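Textiles and Care, Unit 2
Handout: Knitted cotton, from yarn to wash basket

Read this before Wednesday's practical. Bring the handout with you, as the table of terms on the last sheet of the unit pack will not be given out again.

Knitted and woven cloth

Woven cloth is made from two sets of threads crossing at right angles. Knitted cloth is made from loops. In weft knitting, the kind used for T-shirts and most underwear, a single yarn travels across the width of the cloth and each new row of loops is pulled through the row before it. A vertical column of loops is called a wale. A horizontal row is called a course.

Loops can change shape when pulled, so a knit stretches even when the fibre itself does not. Cotton has very little stretch of its own. A plain cotton jersey gives more across the width than along the length, and you can check this with any T-shirt by pulling it both ways.

Single jersey has a smooth face and a duller back. Cut edges curl: the sides roll towards the back and the top and bottom roll towards the face. Allow for this when you cut your samples. Rib and interlock lie flatter because loops face both ways. 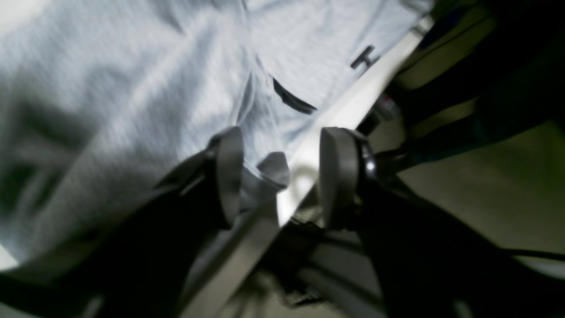 Weight is given in grams per square metre. A light summer jersey may be under 140 and a heavy one over 200. Weight alone does not tell you how long a garment will last. Yarn quality and the tightness of the loops matter as much, and a loose heavy knit can lose its shape before a tight light one does.

Heather and marl

Plain dyed cloth is one colour throughout. Heather cloth is made by mixing fibres of different shades before the yarn is spun, so each yarn already holds light and dark together. Grey heather is usually undyed or pale cotton mixed with a smaller share of dark fibre. In some cloth the dark part is polyester or viscose, so read the fibre label before choosing a wash.

Marl is often used to mean the same thing in shops. In this unit we keep the words apart: marl is cloth made with two or more yarns of different colours twisted together. Use the unit meaning in your written work.

Why cotton knits shrink

During knitting and finishing the cloth is held under tension. It dries in that stretched state. The first wash lets the loops go back to a rounder shape, and the cloth gets shorter and sometimes wider. This is relaxation shrinkage. Most of it happens in the first few washes. Tumble drying adds to it because the cloth is moved about while the fibres are still swollen with water.

Twisting is a separate fault. If the side seams of a T-shirt swing round to the front after washing, the yarn had too much twist left in it. The name for this is spirality, and ironing will not cure it for long.

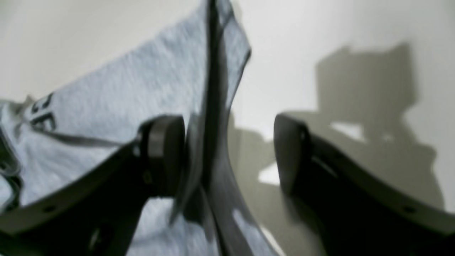

Working out shrinkage

Mark two points on the flat cloth before washing. Wash, dry flat and measure again. Take the second figure from the first, divide by the first and multiply by 100.

Worked sum: a length of 556 mm measures 528 mm after washing. The difference is 28 mm, which gives 5.0 per cent to one decimal place.

Practical: wash test

1. Collect one piece of Penry jersey and one piece of Kavlow interlock. Write your initials in the corner with the laundry pen.
2. Lay each piece flat without pulling and mark your points along the wales, then along the courses.
3. Wash at 30 degrees with the measured dose of powder. No softener.
4. Dry flat on the rack overnight. Do not peg the samples.
5. Measure again and fill in both columns of the results sheet. Smooth the cloth with the palm of your hand only.

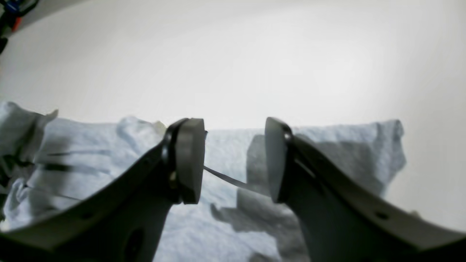
6. Repeat the wash on the same pieces and measure a third time.
7. Write a paragraph comparing the two cloths. State which direction shrank more in each.

Written work

Answer in full sentences. Explain why a jersey may grow wider as it gets shorter. Then write a care label for a grey heather T-shirt and give the reason for each instruction on it. The limit for both parts together is 2,000 words, and tables are not counted.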